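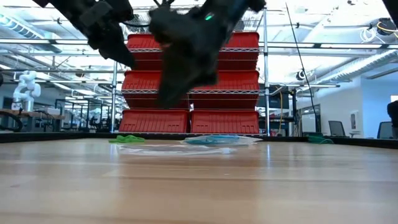 Werkstattbuch Tinten, Eintrag 27

Der Walnuss-Ansatz vom Dezember ist endlich so weit, und er schreibt wunderbar! Zweimal durchs Tuch gefiltert, danach kaum noch Satz im Glas. Auf dem Pluvard-Papier steht die Linie sauber, auf dem Vadmont franst sie aus (vor allem bei der breiten Feder). Samina möchte trotzdem beim Vadmont bleiben, wegen der Oberfläche.

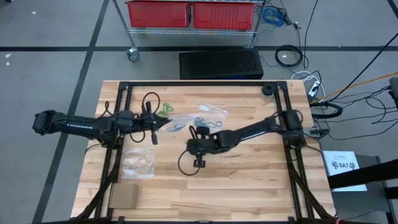 Zwiebelschalen als Nächstes. 10 g Schalen, zwei Stunden knapp unter dem Siedepunkt, dann Alaun dazu — und der Ton kippt sofort ins Warme. In dünner Lasur liegt er ganz nah an den honigfarbenen Leisten der Tischplatte, die dunkleren braunen trifft eher die Walnuss. Den Farbton will ich unbedingt noch einmal hinbekommen.
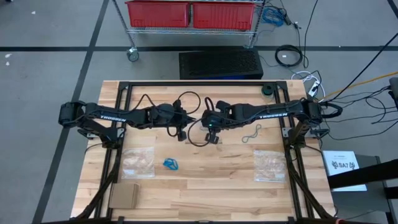
Seite zuletzt geändert: 4. Januar 2023, Samina Mengal

Gummi arabicum von Clirnier: löst sich langsam, klumpt aber nicht, wenn man es über Nacht stehen lässt. Charge 987 ist deutlich heller als die alte, bei Gelb ein echter Gewinn. Nelkenöl gegen Schimmel, ein Tropfen pro Glas. Bei der

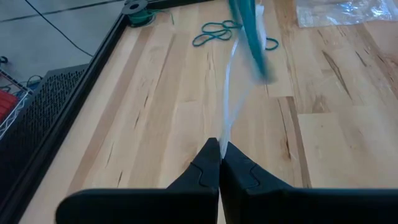 Walnuss habe ich es diesmal weggelassen, mal sehen, wie lange das gut geht. Lichttest mit beiden Tinten läuft am Südfenster, die halbe Karte ist mit Alufolie abgedeckt. Samina, bitte die Folie nicht anheben! Humphreys-Federn nachbestellen, die spitzen.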